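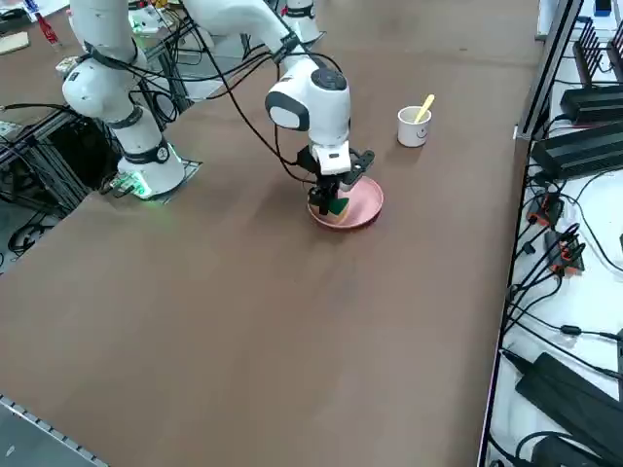

Cleaning up after an easy lunch has become my favourite quiet job of the day, and I've been meaning to write down how I go about it, if only for my sister's kids, who seem to think plates wash themselves. I like to gather everything onto the table first and begin with whatever is closest to hand. A round plate with a raised rim, like the pink one, is a lovely thing to start on because the rim catches the drips while you fetch your cloth. Leave the paper cup with the smiley face standing off to one side until the plate is done.

Step 1. Scrape the plate, then wipe it from the middle outward in slow circles. Turn it over and do the underneath too (everybody forgets the underneath!).

Step 2. Gather up the spoons and stir sticks and pop them in a bowl of warm, soapy water. Mine is an old enamel one from the Clunddale market, and it gets around 8 minutes while I put the kettle on.

Step 3. Move whatever is left to one end, wipe the bare end, then swap over. It sounds fussy, but you'll never find yourself lifting a cup with one hand and chasing crumbs with the other.
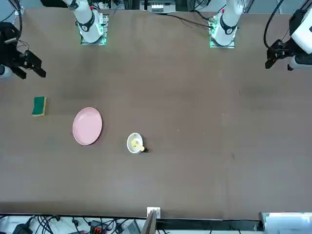

A big table deserves its own wipe once the dishes are seen to, and I always use a fresh cloth for it, wrung out well. Work in long strokes toward yourself and go gently along any seam, as crumbs do love to settle in there. On a dark brown top with a matte finish, faint light streaks and scuffs can show up quite plainly, so try a second pass with a dry cloth before you reach for anything stronger. If a mark is still there by Friday, leave it be and have your tea.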